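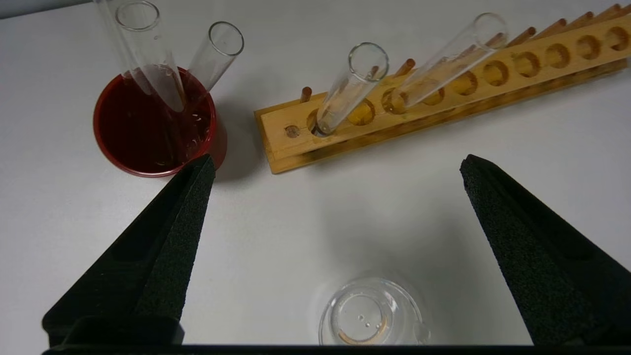 Bench 4. Beaker with red liquid, three tubes in the beaker, wooden rack to the right.

Wet bench and glassware inspection
Site: Pratport, teaching laboratory
Inspection date: January 16, 2005
Form revision: April
Codes: S satisfactory, A action required, N/A not applicable, N/I not inspected

Section 1. Glassware

1.1 Beakers free of chips at rim and spout: S
1.2 Test tubes free of cracks, stars and scratches: A
Comment: Two tubes from the drawer stock had star cracks at the base. Both went into the broken glass bin. The rest of the drawer to be checked under the bench lamp before it goes back into use.
1.3 Tubes stored in a rack when on the bench: A
Comment: Bench 4 had tubes leaning in a beaker of liquid with rack positions free. A tube standing in a beaker raises the centre of gravity and can chip the rim. Use the rack. If tubes need to soak, use the flat tray under the sink.
1.4 Broken glass bin labelled, rigid, less than three-quarters full: S

Section 2. Racks and holders

2.1 Rack sits flat without rocking: S
2.2 Holes suited to tube diameter: A
Comment: Tubes in the wooden rack on bench 4 do not stand parallel. One leans steeply. Either the tubes are undersized for the holes or they are not seated on the base plank. Try the next size up before ordering anything.
2.3 Drying pegs secure, no splinters: S
Comment: Pegs tested by hand. No movement.
2.4 Wood free of soaked-in stains: S
2.5 Rack placed at least 23 cm from bench edge: S

Section 3. Liquids and labelling

3.1 All open containers labelled with contents, date and initials: A
Comment: No label found on the beaker of red liquid. The class supervisor identified it as water with food colouring. The rule applies regardless of contents. An unlabelled liquid is to be treated as unknown until someone signs for it.
3.2 Open containers covered when unattended: N/I
3.3 Spill kit within 6 m of each bench: S
3.4 Spill kit contents match the list inside the lid: A
Comment: Absorbent pads short by one packet. Replacement to come from the Katville store.

Section 4. Bench surfaces

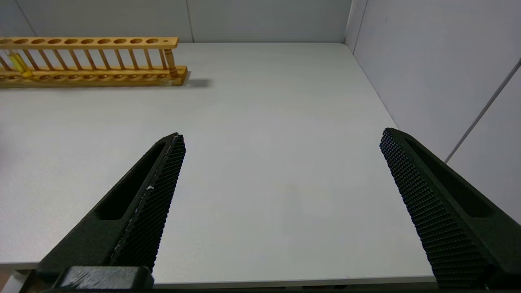 Lindsay Te Moana
Laboratory Safety Officer, Pratport

4.1 Surface smooth and sealed: S
Comment: The white tops show up coloured spills well and should be kept when benches are next replaced.
4.2 Working area clear of glassware not in use: S
Comment: Clear area is adequate for the tube transfer exercise. Keep it that way. Bags and coats stay on the hooks.
4.3 Joint between bench and wall sealed: A
Comment: Sealant lifting behind bench 9. Liquid can track behind the cupboards. Grey sanitary silicone, neutral cure.
4.4 Bench wiped down at end of session and log initialled: A
Comment: Log has gaps. Wiping without initialling is recorded as not done.

Section 5. Personal protection

5.1 Safety glasses available in adult and junior sizes: S
5.2 Disposable gloves, all sizes: S
5.3 Eyewash run weekly, flow even on both sides: S

Actions

1.2 Inspect remaining tubes in drawer. K. Doolan.
1.3 and 3.1 Remind class leaders about racks and labels. L. Te Moana.
2.2 Trial larger tubes in wooden rack. K. Doolan.
3.4 Absorbent pads, one packet. Katville store.
4.3 Reseal behind bench 9. Maintenance request lodged.
4.4 New log sheet on clipboard at the door. K. Doolan.

Response from area supervisor

Items accepted except 2.2. The larger tubes do not fit the centrifuge and I would sooner change the rack. Will bring a second rack from the prep room and report back.
Kirsty Doolan

Copy to: noticeboard, safety folder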